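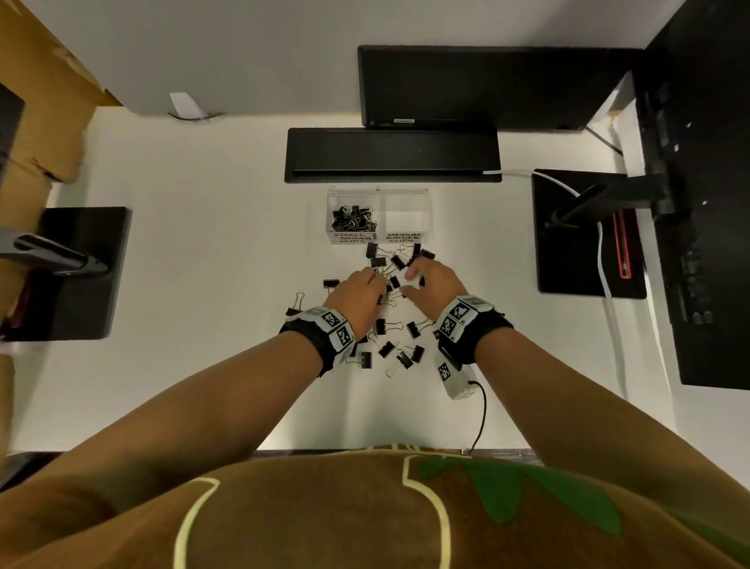
Two-compartment desk organiser, clear, labelled for small and medium binder clips. Clips being sorted by hand on a white desk.

Cilholm Divided Organiser, Clear
Product code: 506
Supplied by Kalau Office Storage
Page revised 22 November 2019

The Cilholm is an open-topped tray for small desk stationery. It has two compartments side by side, separated by a fixed divider. The body is clear plastic on all sides, so the fill level can be checked from the front without lifting the unit.

Intended contents
Binder clips, paper clips, drawing pins, rubbers, staples in strips. Binder clips catch on one another by the wire handles when dropped in as a heap. Where quick picking matters, fold the handles flat against the body of the clip before filling. Clips with the handles left out take up more room, and a compartment should then be filled to no more than two thirds.

Labelling
The front face of each compartment accepts a self-adhesive paper label. Handwritten capitals in a dark marker are adequate for most offices. A long description can be broken over three lines. Printed labels for common stationery sizes are sold separately under the Fusitbridge name in sheets of 18 -- see the accessories page.

Sorting a mixed box
1. Fix both labels before starting.
2. Tip the clips on to a flat, light-coloured surface in front of the organiser. Black clips are easier to tell apart on white.
3. Pick out one size completely, then the other.
4. Compare doubtful clips by the width of the spine. The handles are a poor guide.
5. Set aside any clip with a bent handle or a sprung jaw.

Capacity
Capacity depends on clip size and on how the handles lie. No count is quoted for loose filling. For boxed clips, one box of 12 medium fits a single compartment.

Care
Wipe with a damp cloth and mild soap. Do not use solvent cleaners, which cloud the plastic. Not suitable for dishwashers. Label adhesive can be lifted with warm water.

Ordering
Sold singly or in cartons of 25. Carton orders are sent from the Munasinghe warehouse and are not split. The earlier version with a removable divider was withdrawn in October; spare dividers for it are still held -- quote the code moulded on the base. Contents and labels are not included.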